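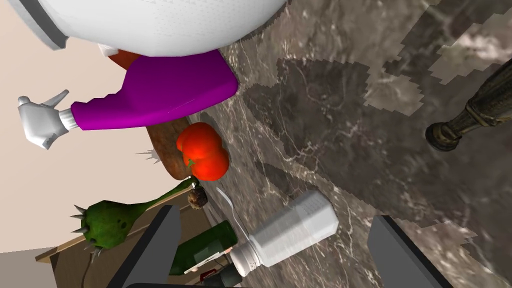
Zeichnen für Wiedereinsteiger, Kurs 2741
Kunstwerkstatt Urnby, Raum 16
Handout zur Einheit 3: Glanz, Matt und alles dazwischen

Liebe Kursteilnehmerinnen und Kursteilnehmer,

beim letzten Mal haben wir uns ja ziemlich lange mit dem Kernschatten aufgehalten (länger als geplant, aber die Fragen waren so gut, dass ich nicht abbrechen mochte), und deshalb rutscht das Thema Oberflächen nun ganz in diese Einheit. Wer gefehlt hat, kann trotzdem ohne Weiteres einsteigen. Ihr braucht nur die Begriffe Licht, Halbton, Kernschatten, Reflexlicht und Schlagschatten, und die stehen auf dem Blatt aus der zweiten Einheit.

Was ist Glanz überhaupt?

Eine glatte Oberfläche wirft das Licht gebündelt zurück, eine raue verteilt es in alle Richtungen. Physikalisch spricht man von gerichteter und diffuser Reflexion. Für uns am Zeichentisch heißt das zunächst einmal etwas sehr Einfaches: Auf glatten Dingen gibt es harte Kanten zwischen Hell und Dunkel, auf matten Dingen gibt es Übergänge. Die meisten Gegenstände liegen irgendwo in der Mitte, eine Eierschale zum Beispiel oder ein gut eingelaufener Lederschuh, und an denen lernt man am meisten.

Viele von euch haben in der Hausaufgabe die Glanzlichter zu groß angelegt. Das passiert wirklich allen, mir auch, wenn ich müde bin. Ein Glanzlicht ist oft winzig, und es hat eine Form! Bei einer Teekanne am Fenster ist es ein kleines, verbogenes Fenster, manchmal sogar mit Sprossen. Schaut euch diese Form in Ruhe an, bevor ihr den Stift ansetzt, und lasst das Papier an der Stelle von Anfang an frei. Nachträglich herausradieren geht zwar, aber so klar wie das unberührte Papier wird es selten wieder.

Noch etwas, das gern übersehen wird: Das Glanzlicht wandert mit. Wenn ihr den Kopf zur Seite neigt oder euch nach der Pause anders hinsetzt, liegt es plötzlich woanders, während der Kernschatten brav an seinem Platz bleibt. Merkt euch also eure Sitzposition, und wenn ihr ganz genau sein wollt, klebt einen Streifen Kreppband an die Tischkante.

Matte dunkle Flächen

Nun zum schwierigeren Teil. Dunkle, matte Dinge verleiten uns dazu, einfach alles zuzuschraffieren. Dann haben wir ein Loch im Bild und keinen Körper. Auch eine sehr dunkle Fläche hat eine Seite, die dem Licht zugewandt ist, und der Unterschied ist eben klein. Am besten kneift ihr die Augen zusammen und vergleicht die Oberseite mit der Vorderseite.
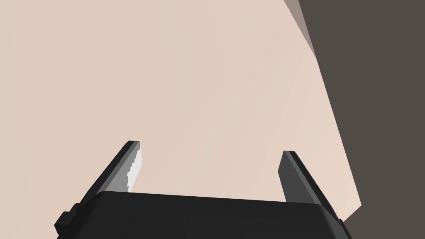
Abb. 2: Matte, fast schwarze Fläche mit weich gerundeten Ecken.

Legt zuerst einen gleichmäßigen mittleren Ton an, am liebsten mit dem flach gehaltenen 2B, und geht erst in der zweiten Lage in die Tiefe. Die Stellen, an denen eine Form sich rundet, bekommen keinen Umriss, sondern einen langsamen Tonwechsel. Ich weiß, das kostet Geduld. Stellt euch ruhig zwischendurch einen Tee hin und schaut danach noch einmal aus zwei Metern Abstand auf das Blatt.

Übung für die Stunde

Sucht euch aus der Kiste einen glänzenden und einen matten Gegenstand heraus und stellt beide unter dieselbe Lampe. Zeichnet sie nebeneinander auf ein Blatt, jeden etwa so groß wie eure Handfläche. Fangt mit dem matten an. Farben dürfen heute liegen bleiben, wir arbeiten nur mit Grafit.

Material

Bleistifte HB, 2B und 6B, Knetradierer, ein Rest Küchenpapier zum Abtupfen. Beim Papier nehmen wir wieder den Block von Trasus, der die weichen Minen gut annimmt. Wer lieber auf dem glatteren Cukotard zeichnet, kann das gern tun, sollte aber mit dem 6B etwas vorsichtiger sein, der schmiert darauf leicht.

Für zu Hause

Bitte zeichnet bis zur nächsten Einheit einen Löffel, und zwar zweimal: einmal von der Innenseite und einmal von der Außenseite. In der Innenseite steht die Spiegelung auf dem Kopf, das ist am Anfang verwirrend und macht dann großen Spaß. Bringt beide Blätter mit, auch die misslungenen, wir hängen alles an die lange Wand.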